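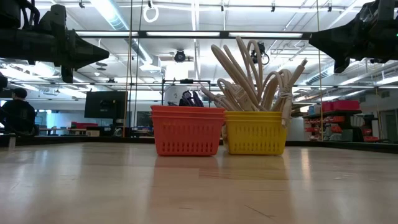

*The yellow basket, before you get to it.*

# Cable sorter and general untangler, part-time

Tokcombe is the shared equipment store for Skultotby, a building full of people who borrow power leads and bring them back as a single organism. We're looking for someone patient to take charge of the cables, the baskets and, in time, the shelves the baskets are supposed to live on.

The job is four hours a day, two days a week, starting in June. It would suit a student, a semi-retired person, or anyone who has ever fixed a necklace chain with a pin and enjoyed it.

## What you'd be doing

Mostly, you'd take a basket of off-white cables to a table, find an end, and follow it. Once a cable is free you'd look it over for nicks and bent pins, coil it, tie it and label it with its length. If it's damaged it goes in the tub by the door, and please cut the plug off first or somebody will rescue it.

You'd also:

- look after the orange-red baskets, which take cloths, covers and whatever else is soft
- separate baskets that have been nested so long they've forgotten they were ever two
- run the lending book, including the awkward emails about the Aranda extension leads
- set up a colour system for the shelves. The last one was devised by three people in three different moods, and you're welcome to ignore it.

We have 40 baskets' worth to get through before the Stikell stocktake. They won't all be as lively as the one at the top of the page. A couple are worse.

## What we'd like

You don't need a trade qualification. Electrical testing and tagging is done by a licensed contractor, and we'd rather you left the insides of things alone. You should be able to tell a plug that fits from one that has been persuaded to.

Good eyesight (glasses count), steady hands and a tolerance for fluorescent lighting will all help. You'll be on your feet a fair bit, though there's a stool, and you may be asked to carry a full basket across the room without catching a loose end on a door handle.

We do have one firm view, and it concerns coiling. We use over-under. If you wind cable round your elbow we'll still read your application, and we'll show you the other way on your first morning. Please don't defend the elbow at interview. It's been tried.

Experience in theatre, events, a library or a school music department would be useful. So would having raised children near a box of Christmas lights.

## What you get

Casual rates with the usual loading, paid fortnightly. Tea, instant coffee and a biscuit tin of variable quality. Your own label maker, which you may name and are entitled to hide. Parking is free behind the building if you arrive before the caterers.

The position runs until the stocktake is finished, with a fair chance of being extended, as people here show no sign of improving.

## How to apply

Write to Asanka Munshi at the Tokcombe desk, or leave a letter in the tray at Skultotby reception. One page is plenty. Tell us what you've done, which days you can work, and how you deal with a knot that's getting tighter.

Shortlisted applicants will be invited in for a chat and a short practical, which involves one basket and no scissors. Wear sleeves you can push up.

Advertised 23 April 2022. Open until filled.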